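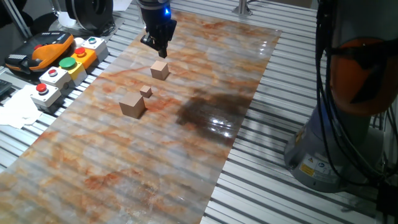

Three plain wooden cubes on the marble-look sheet, Thursday

Everyone keeps telling me printed marble passes for the real thing. Look at the ridges. You can see the slats of the table right through it.

I'm not against the stuff. Nivari does a decent plain gray. But the rust-orange veins on this one look like somebody had strong opinions about marble and had never met any.

And it's glossy. Every light in the ceiling shows up in it. Try judging the color of bare wood next to that.

Then there's the big dark brown patch. I've heard "it's part of the pattern" and I've heard "it's a stain." The edges are too ragged for me to buy the first one, but I wouldn't bet lunch on the second.

The cubes I have no complaint about. Light tan, no paint, no letters, three sizes. My only question is who needs one that tiny. It's going to end up under a fridge in Plikosville.

A shop there wanted 48 dollars for a boxed set from Irnus. For blocks. With a leaflet.

Someone asked what I'd put down instead. Plain matte, one color, thick enough to hide the grooves. Tuncer sells it by the roll and I still think they charge too much.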